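Unit 5. Packing and void fill

Void fill limits the movement of goods inside a carton. The Gurwood method sets a clearance of 2 inches on each side for soft goods. Plush items compress and need less.

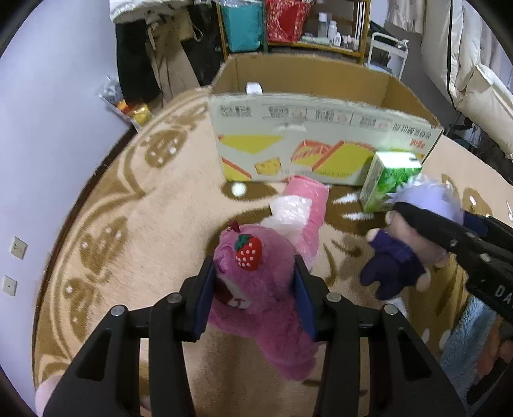
Compression is measured under a fixed load, held for 10 minutes. Record the height before and after.

Open cartons are inspected before sealing. Check the flaps and corners for creases.
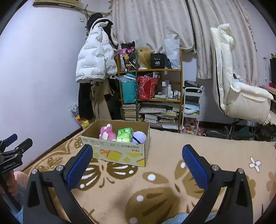
Vol. 5, No. 2

Sealing. Apply one strip along the center seam, then the edge strips. Read the Zorko tables before the lab.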